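Round nightstand

A round nightstand is a small bedside table with a circular top. I've lived with one for years, and I'm fond of the wood-grain kind with a rounded rim.

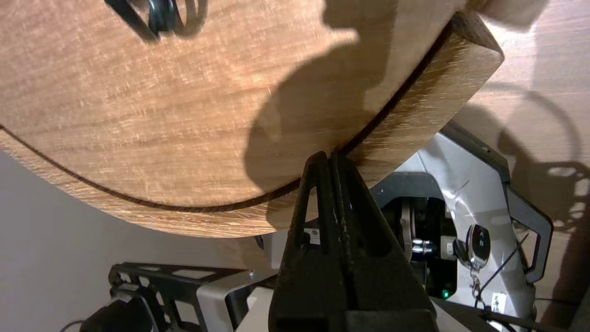

Tiers and notches

Some have stepped wooden layers — handy for little round white things
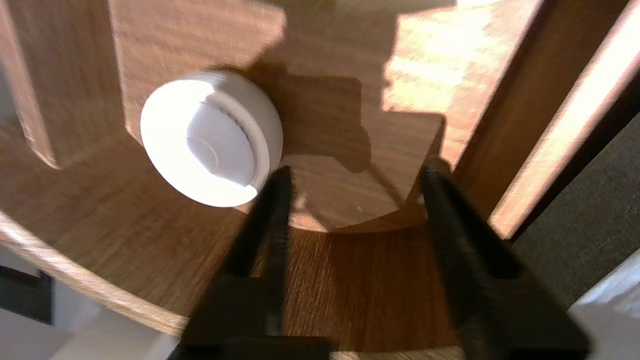
that would otherwise roll under the bed! Zinash Dinsa's hotel guide lists 394 styles.

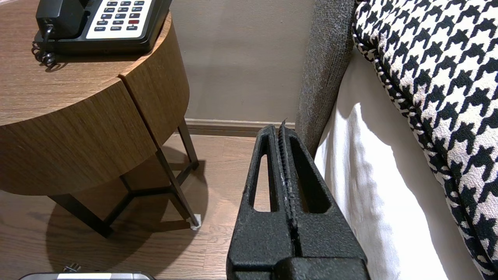
Legs vary a lot. Thin dark metal ones, splayed and crossed under a thick top, are my favorite, with room for a desk phone above.
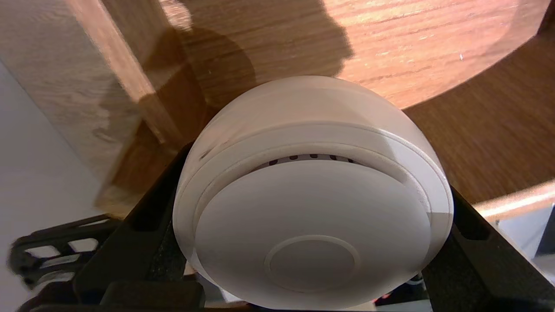

See also

Bedside shelf; Vanavville table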